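Overnight temperature in an unheated spare room

September 18, 2024

The spare room at the back of our place has no heating. It was added by a previous owner, sits on piers, and has three external walls. Guests complain about it, politely, at breakfast. I wanted figures before spending any money, so over winter I left a Zallent logger on the bedside table and a second one outside under the eave, both recording every 7 minutes.

Logger setup

The Zallent is a basic unit with a replaceable coin cell and enough memory for 2000 readings. At that interval it fills in a bit under ten days, after which it overwrites from the start. I lost the first run by forgetting this. The export is a plain CSV, but the timestamps are in UTC with no offset field, so everything has to be shifted before it lines up with the household power data.

Before starting I put both units side by side in a closed esky overnight. They agreed to within 0.2 degrees, and I applied no correction.

What the room does

With the door closed, the room tracks the outside temperature with a lag of between two and three hours. On a clear night it bottoms out just before sunrise. The coldest indoor reading was 8.1 degrees, against 2.6 outside. The rest of the house on the same morning was 15.5.

Leaving the door open raised the minimum by less than a degree. The hallway is narrow and the living room heater is at the far end of it, so I had expected more than nothing and less than enough.

Curtains made a larger difference. The originals were thin cotton and stopped well short of the sill. I replaced them with a lined pair on a wraparound track, and the overnight minimum rose by 1.4 degrees on nights with comparable outside conditions. I matched nights by outside minimum and by wind, using the bureau's readings for wind. It is a small sample and I would not defend the decimal place.

Bedding

This is the cheap end of the problem. A sleeper does not need the air to be warm if the insulation is adequate, and most of the complaints concerned the first twenty minutes in bed. The current arrangement is a wool underlay, flannelette sheets, a mid-weight doona and a quilted spread, with something red and soft folded on top for anyone who wants another layer.
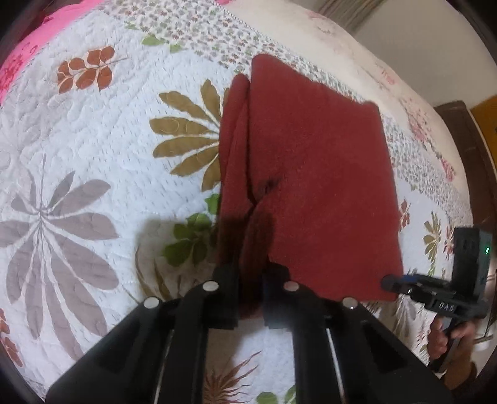

Draughts

The floor was the main leak. I went around the skirting with an incense stick on a windy afternoon and marked each spot where the smoke moved. Most of them were along the south wall, where the boards have shrunk away from the skirting. I filled the gaps with Grisance flexible sealant, which is paintable and comes in a grey close enough to our trim. One cartridge did the room with a little left over.

The door to the deck was the other one. It now has a brush seal along the bottom and foam tape around the jamb. The foam tape compresses permanently within a year or so, in my experience, and I expect to redo it.

Cost so far

Sealant, brush seal and tape came to $114. The curtains were a good deal more and I have left them out, as they needed replacing anyway. A quote for underfloor batts came in at over 2000 dollars, mostly labour, because the crawl space at that end is tight. A Demden panel heater on a timer would be much cheaper up front. I have not bought one. The room is used perhaps a dozen nights a year and I would like to see a full winter with the gaps closed first.

Still to do

The loggers stay in place over summer, with the outdoor one moved further from the wall. I suspect it was picking up warmth from the brickwork in the early evening. The west window gets full sun from about two o'clock, so overheating is likely to be the next set of complaints. I will download the first warm-weather run in November and post the plots along with the winter ones, once I have fixed the axis labels.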